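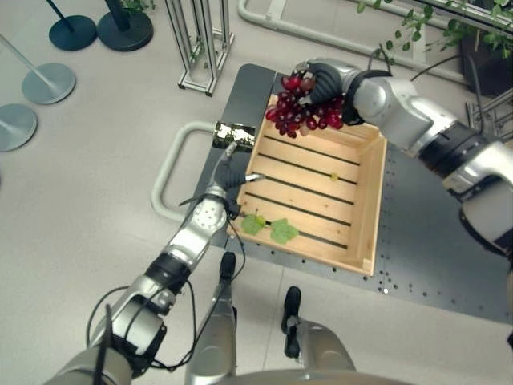

The Grape Crate Diaries

I grew up thinking grapes came in two kinds, the green ones and the other ones, and that both of them lived in a plastic bag at the back of the fridge until somebody noticed they'd gone soft. So you can imagine how my first morning at the packing shed in Braltcombe went. I reached into the bin, grabbed a gorgeous fat bunch of dark red grapes right around the middle, and heard a voice behind me say, "Put that down, please."

The voice was Zihan Tang's, and she was nice about it, she really was, but she made me look at what I'd done. Fresh grapes have a dusty-looking bloom on them, a sort of natural wax, and I had left four perfect fingerprints in it. "By the stem," she said. "Always by the stem." Then she lifted a bunch out herself, let it hang for a second so it could settle into its own shape, and lowered it into a crate so slowly that I found I was holding my breath.

I spent three days there, and I think I said "by the stem" in my sleep.

Let me tell you about the crates, because I have fallen a little in love with them. They're shallow ones in pale, unfinished pine, with low slatted sides and gaps between the floor slats, and they smell wonderful when they're stacked up. I'd assumed they were all about looks (who doesn't want to carry their fruit home in one?) but the shallow part matters a lot. Grapes are heavy! Pile one bunch on top of another and the bottom one is juice by the time it gets to the store. At Peltier, the family outfit that runs the shed, it's one layer and no more, stems up, shoulders touching.

The gaps in the floor let air through, and they also let the small stuff fall out. Not all of it, mind you. There's always a scrap of something green that hangs on in there, and I got into the habit of tipping each crate and giving it a tap before I started. Zihan uses a dry pastry brush. I bought one on the way home and have yet to find a use for it in my own kitchen.

Then there are the leaves. A couple of fresh grape leaves go in at the edge of the crate, tucked so they lean over the rim, and I had so many opinions about this by the end of day two. Big leaf and small leaf together looks better than two the same size. A slightly crumpled one is fine. A leaf laid dead flat in the center looks like a placemat. The first crate I was allowed to dress by myself had six leaves in it and Zihan took out four without a word.

The shed packed 164 crates on my last day, and I'd love to tell you I did half. I did not. I did enough to get sore shoulders and to earn a lunch of bread, cheese and the bunches that didn't make the cut – too loose, too lopsided, or handled by me. They tasted exactly as good as the pretty ones. Most of the crates were headed for Barbier, the grocery in town, where I'm told people buy the whole thing and keep the box for their records or their onions.

I bought one too. It's on my counter now, and I've changed how I treat grapes at home. I don't wash them until I'm ready to eat them. I snip off a little cluster with scissors so I'm not leaving a sad bare skeleton of twigs behind (my husband remains a picker, and we are working on it). And when I lift a bunch out to put it in the fridge, I pinch it at the top of the stem and let it hang there a moment before I set it down.

Zihan says to come back in July, when it's apricots. Those don't have a stem to hold on to, so I asked her how you pick one up. She said she'd show me when I got there.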